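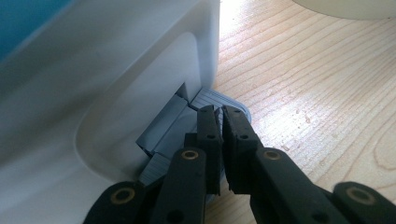

Gripper jaws at the ribbed gray plate, white housing, blond wood tabletop.

1/ I've been putting together next year's equipment budget for our small automation group at Visthorpe. Posting the plan here in case it helps someone else who has to write one.

2/ The work is small plastic parts on larger housings. Latches, tabs, thin plates with ribs on them. A lot of it sits low down in a recess, close to the table, so finger length and finger width matter more to us than payload.

3/ We were going to ask for two new arms. I took one of them out. What we're short of is grippers and spare fingers, and the second arm would have stood idle while people waited for pads.

4/ Current request: one arm, 2 hand-held grippers to go with the ones we have, 22 sets of fingers, 30 sets of pads. The pads are a separate line this time. Last year they were under "misc" and got cut with everything else under "misc".

5/ Quotes so far are from Losta and Bech. Losta is cheaper on the gripper itself. Bech sells single linkage arms and pivots, and Losta only sells the whole linkage. If you break one arm a month, work that out before you compare the sticker prices.

6/ Troels Lykkegaard asked why we don't print all the fingers ourselves. We print some. Printer time isn't free though, and he books the same printer. I put 900 in for filament and left it there.

7/ Things I left out of my first draft and had to add: shipping both ways for repairs, a second set of hex keys, table clamps, import duty on the arm, and training hours for two people. The duty was the big one.

8/ Lead times. Sakuvport says the arm ships in December if the order is in by the end of summer. I've planned as if it comes later than that, so no work in the first quarter depends on it.

9/ Snædís Vigfúsdóttir wants a service contract on the arm. I'm leaning no for the first year – it's under warranty, and the contract doesn't cover the end of the arm, where things break. Open to being talked out of this.

10/ Draft goes to Halfdan Bisgaard on Friday. If you've bought fingers in bulk from either supplier, tell me how the second batch matched the first. Hole spacing especially.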